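4.2 Reporting delays and the Lornuma outfalls

Rivers are prompt. Paperwork about rivers is less so, and this section deals with the gap between the two.

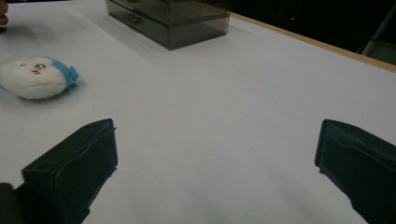 Figure 3. A white tabletop with a light-brown wooden edge, and two black gripper fingers in the foreground.

Under the Lornuma permit, the operator must notify downstream towns within 6 hours of any overflow of untreated sewage. We compared the operator's public log with rain gauge and pump station records for 39 overflows. In 16 of them the notice met the deadline. The rest arrived late, and one, for a spill that began on 8th April, was filed under the wrong creek. Grosano, the town next downstream, learned of it from a man whose dog had declined to go in the water.

Late notices bunched on weekends and holidays, with the worst run in December. The operator's annual report puts this down to "seasonal communication conditions," a phrase we take to mean that the office was closed. Rainfall explains when the pipes overflowed but does a poor job of explaining when anyone was told.

The bacteria samples have troubles of their own. The Hindix laboratory supplied 1,042 results from the Grosano bridge, nearly all collected on weekday mornings in fair weather. Such a schedule is kind to the sampling crew and to the averages. It misses most storm peaks, so the figures in Section 4.1 should be read as a floor.

We tried the correction proposed by Ertürk for uneven sampling, which raised the wet-weather estimates at every site but one. The exception sits above all the outfalls, where we would expect little change. Whether the same correction holds in summer, when low flow leaves less water to dilute a spill, we cannot say from these records. The summer logs were requested twice and are, we are told, being located.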